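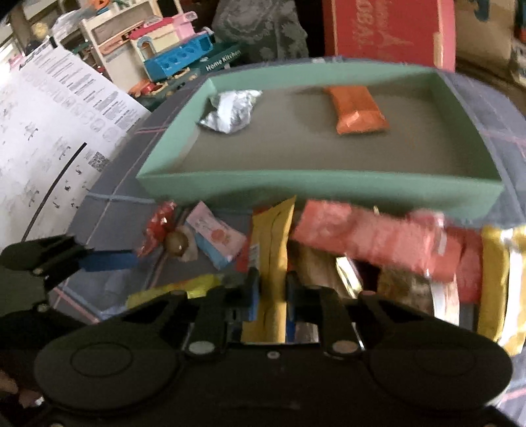 Leena Kiiskinen escreveu-me a perguntar se pode mandar uma caixa de snacks para os sobrinhos sem que chegue tudo feito em migalhas, e se vale a pena pagar o envio expresso. Foi a mensagem dela que me fez finalmente arrumar esta página, que andava uma confusão desde agosto!

Vale a pena o expresso?
Para bolachas e batatas fritas, não. Eu uso quase sempre o económico da Landport e poupo o dinheiro para meter mais um pacote. Com chocolate no verão já penso duas vezes (perdi uma tablete inteira assim, ficou uma papa).

Como é que embalas as batatas fritas?
De pé, encostadas umas às outras, e nunca por baixo de frascos. O ar do saco já protege bastante, por isso não o furem para ganhar espaço! Já me fizeram isso numa troca e recebi farinha de batata.

Que caixa usas?
A Filtitz média, de cartão duplo. A pequena é gira mas não leva nada de jeito. Fecho com fita nas duas pontas e ao meio, e escrevo a morada também num papel lá dentro.

Até que peso posso ir?
Eu fico abaixo dos 2 kg, que é onde o preço dá o salto no meu balcão. Uma vez a caixa pesou 509 gramas a mais e tive de tirar coisas ali mesmo, com a fila toda atrás de mim... pesem em casa.

Posso mandar coisas caseiras?
Nas minhas trocas, não. Só embalado de fábrica, com ingredientes à vista, que há gente com alergias.

Quanto gastas por caixa?
10 euros em snacks, mais os portes. Há quem gaste 80 e fique chateado com o que recebe em troca, por isso combinem o valor antes.

E se a caixa se perder?
Guardem o talão, fotografem o conteúdo e reclamem logo. A minha para a rua Savolainen andou perdida semanas e acabou por me voltar à porta, toda amolgada mas fechada.

Ainda aceitas pessoas novas?
Sim, claro! Mandem mensagem pelo formulário com o país, as alergias e se preferem doce ou salgado.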